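How to Clear and Reset a Shared Worktable with Tape and One Bin

Posted by Ieva Navickas in Workshop and Craft Room

A big table that several people use fills up fast. A cloth gets left on one side, a sponge at the back, a cutting board wherever there was room for it. The method below uses painter's tape to mark the table into sections and a single plastic bin to collect the soft things. We have used it at Zorndale since January. Setting it up takes most of an hour. After that, the daily reset takes a few minutes.

What you need

A roll of blue painter's tape
Brown paper, if you want to protect the tabletop
A tape measure and a pencil
One open plastic bin with a flat rim
A few cleaning cloths in one color
A damp rag for wiping down

Step 1. Cover and mark the table

Clear everything off and wipe the table. If you are using paper, roll it out and tape it down at the corners before you do anything else. Pull it tight. Wrinkles will lift the tape later.

Decide how large each section should be. Ours are 16 inches on the short side, which fits a cutting board with room to pick it up. Make pencil marks along the front and back edges, then run the long strips from back to front. Press the tape down with the side of your thumb as you go. Lay the cross strips last.

Don't stretch the tape. Stretched tape pulls back overnight and the ends come up. A line that leans a little is fine, and there is no need to redo it.

Step 2. Give each section a job

Keep this simple. Flat things such as boards go on one side. Small things such as sponges and sticks go toward the back, where sleeves won't catch them. Leave the front middle section for the bin. Leave at least one section with nothing assigned to it, so there is somewhere to put a job that is half finished.

Step 3. Find the stray cloths

Start with the cloths. They cover up smaller items, and you can't tell what else needs to be put away until they are off the table. Lift each one straight up and look under it before you move on.
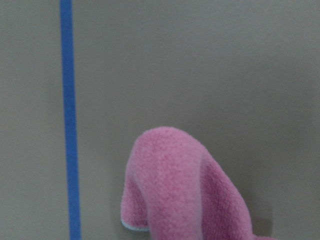

A bunched pink fleece cloth to the right of a tape line.

Fleece holds on to crumbs and sawdust. If the cloth is dirty, carry it to the trash can and shake it there. Shaking it over the table means wiping twice. Cloths that have been used with oil or solvent do not go in the bin. Hang those outside to dry flat and follow the directions on the product label for getting rid of them.

Step 4. Move the cloths to the bin

Set the bin down first, then bring the cloths to it. Pick each cloth up near the middle and let the rest hang. It drops in more easily that way, and the corners don't end up over the rim. Small cloths don't need folding. Larger towels should be folded in half once.

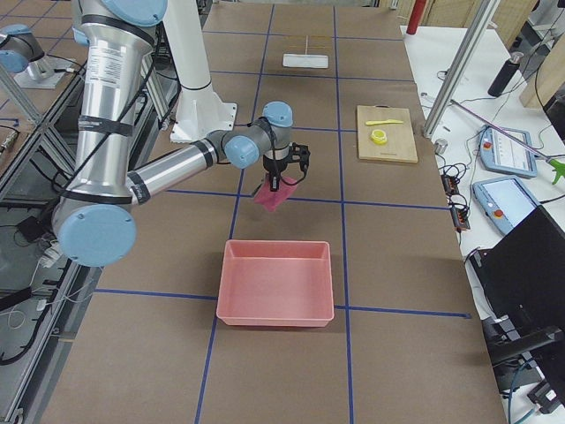
Pink cloth held just above the table, with the empty bin on the brown paper and the cutting board off to the right.

Put only cloths in this bin. Salamatu Edet, who runs the evening class, tried keeping sponges in with them and went back to separate places within a month. The sponges kept the cloths damp. If you have a lot of sponges, give them a rack near the sink.

Step 5. Put the hard items back

Return the boards, sponges and sticks to their sections. Stand back and check that nothing is lying across a tape line. Wipe any bare sections with the damp rag. On paper, brush the crumbs off with your hand and skip the water.

Step 6. Empty and check the bin

At the end of the day, take the cloths out to be washed. Turn the bin over the trash and tap the bottom. Lint collects in the corners where the walls meet the floor, so run a finger along them. Wash the bin with dish soap once a week and let it air dry before it goes back.
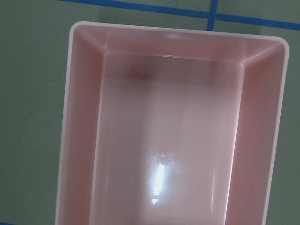 Looking down into the pink bin, with its pale rim and sloping walls.

Choose a bin with walls that slope inward toward the base. It is easier to wipe out than one with straight sides.

Replacing the tape

Change a strip when the edges turn gray or an end lifts. Pull the old piece back slowly at a low angle, especially on paper. Tape left down for more than 90 days on a bare wood table can leave residue. Warm soapy water takes off most of it.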